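How I Wash a Black Top So It Stays Black

I own far too many black tops, and for years they all went that sad brownish gray by September. My friend Aurelia Dinu finally taught me her routine (she learned it from her aunt!) and I've stuck with it.

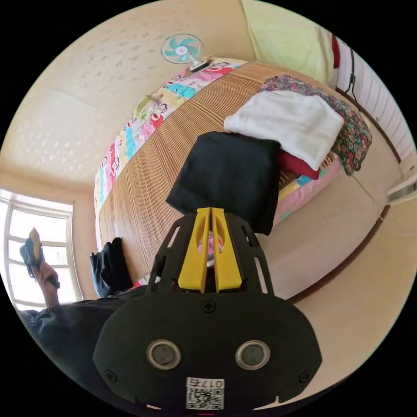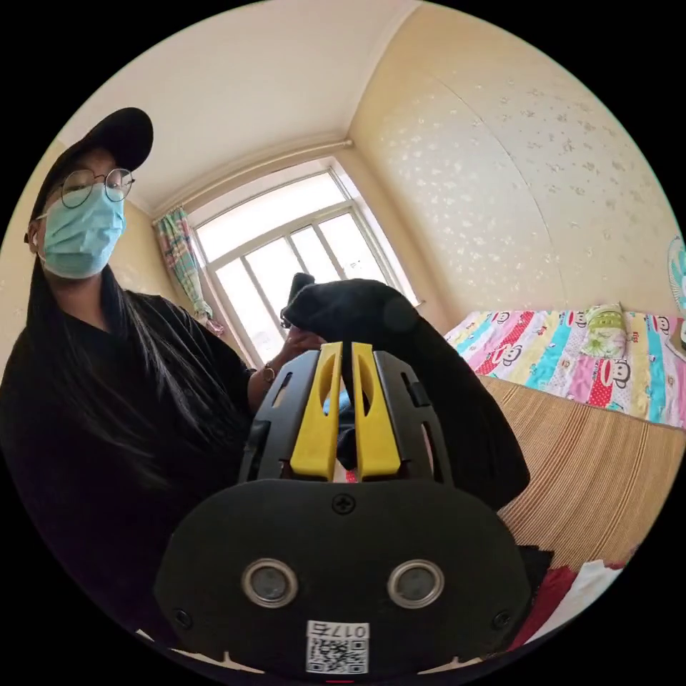
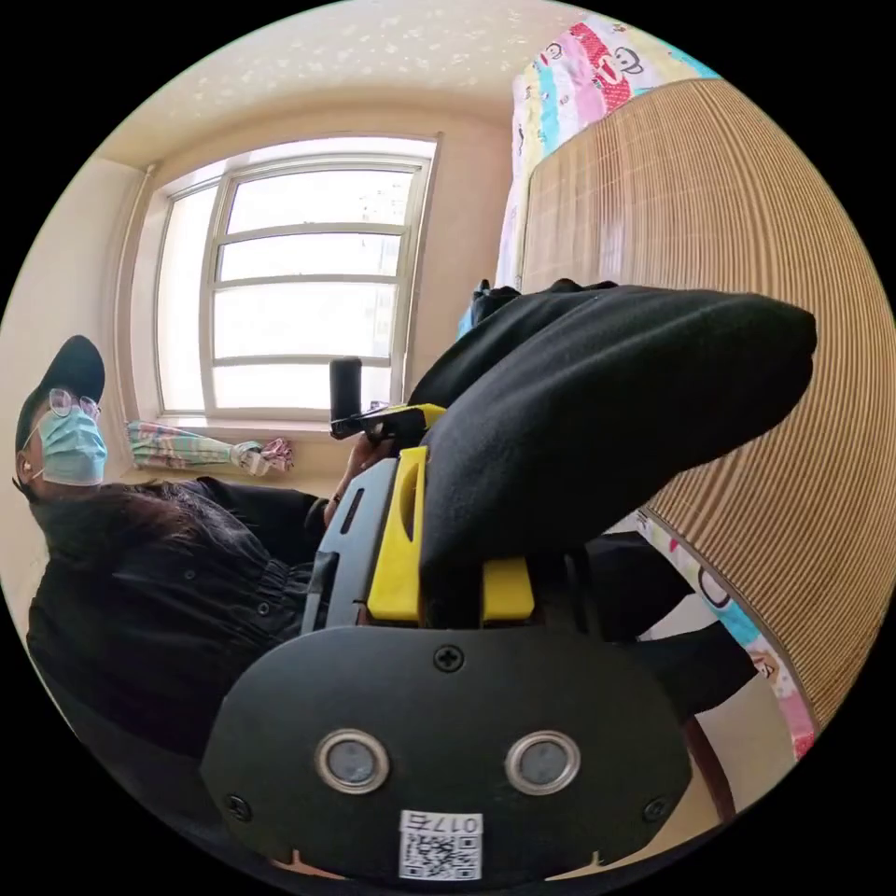
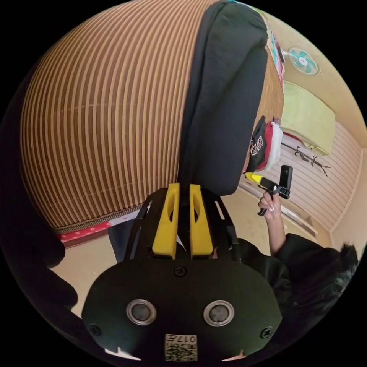 Step 1: Soak it

Turn the top inside out and drop it in a sink of cold water with 2 spoons of white vinegar. I go have a coffee while it sits.

Step 2: Wash it cold

Short cycle, liquid soap, dark things only. Powder leaves those chalky streaks, ugh.

Step 3: Dry it in the shade

Hang it still inside out, and skip the dryer.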